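A day out at the Koppel stone yard, Amthorpe

I have been meaning to write up our trip to Amthorpe for ages, and as the kitchen is still full of boxes and I can't get at the oven to do any baking, now seems as good a time as any! The Koppel stone yard throws its gates open twice a year, once in the winter and once in August, and we went to the winter one on 24/02/2019. I'd wanted to go ever since my neighbour had her hearth done there and came back raving about the saws.

Amthorpe is a funny little place to get to. The train drops you at a platform with one bench and no shelter, and then it's the number 7 bus up the hill, which goes once an hour and was full of people in walking boots. We'd missed the earlier one by the length of a car park, so we had a very decent cup of tea and a toasted teacake in the café by the stop (go for the teacake, leave the scones). The bus lets you off right at the yard gates, next to a block of stone the size of a garden shed with KOPPEL cut into it.

They take you round in groups, and you get a hard hat and a pair of ear defenders that smell strongly of other people. Our guide had worked there since leaving school and had the biggest hands I have ever seen. He started us off in the block shed, where the stone waits its turn. I'd expected it all to be local, but most of the marble comes in by sea, and only the grey limestone is dug in the county. He threw a bucket of water over one block, and the colour came up all at once — dull chalky nothing one second, pink and green the next. There was a proper gasp. I think he does it for every group and enjoys it every time.

Then the big saw. It's a frame saw made by Mekance, it has 63 blades side by side, and it goes through a whole block like an egg slicer, only so slowly that you have to stare at it for a while to be sure it's moving. Water pours over it the entire time and the floor is a sort of grey soup, so do wear shoes you don't care about. I wore my nice suede ones. They are in the porch now and that is where they'll stay.

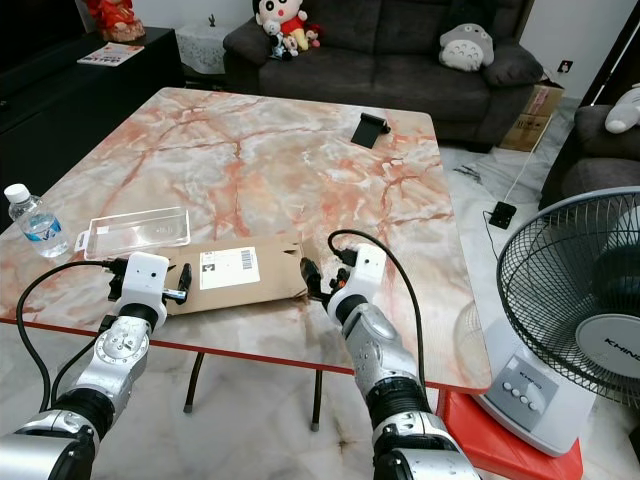
Veins were the part of the tour I'd really come for. I'd always thought of them as cracks that had filled up with dirt, and that's not so far off, except that the dirt is minerals and it took millions of years. The guide had a rack of polished offcuts and went along it telling us what had coloured each one: iron for the rusts and yellows, carbon for the greys and blacks, and something I've forgotten for the green. The warm ones were my favourites by a mile. If you look at the table top here, with those orange-red veins wandering over the cream and beige, you'll know exactly the sort of pattern I mean, and why I stood in front of the rack until the rest of the group had moved on without me. He also showed us how they open two neighbouring slabs like a book so that the veins mirror each other, and I now want a bookmatched fireplace very badly indeed. We haven't got a chimney.

After that it was the polishing line, which is noisy and wet and rather hypnotic, and then the hand workshop, where it all goes quiet again. A young woman was cutting letters into a slate house sign with a little round mallet, and she let us have a go on a scrap piece. My letter R looks like a collapsed deckchair. I've put it on the windowsill anyway.

The shop is called Dedent (I asked at the till why, and they didn't know either) and it's in the old smithy across the yard. Chopping boards, bookends, pestles and mortars, doorstops, and a bin of odd bits you can buy by weight, which was easily the busiest corner. We came away with a cheese board and a lump of pink marble with no purpose whatsoever. There was also a fossil-filled coffee table at 300 pounds that I walked round three times, but we'd never have got it on the bus.

A few practical things if you fancy going. Parking is in the field and the field was a bog. The toilets are up a steep flight of steps, though there's one on the level if you ask in the office. Dogs aren't allowed past the gate. Soup and rolls were on sale in the canteen until they ran out, and by the time our group got there only the rolls were left. We had ours with butter, sitting on a block of limestone in the sun, and caught the next bus down with a minute to spare.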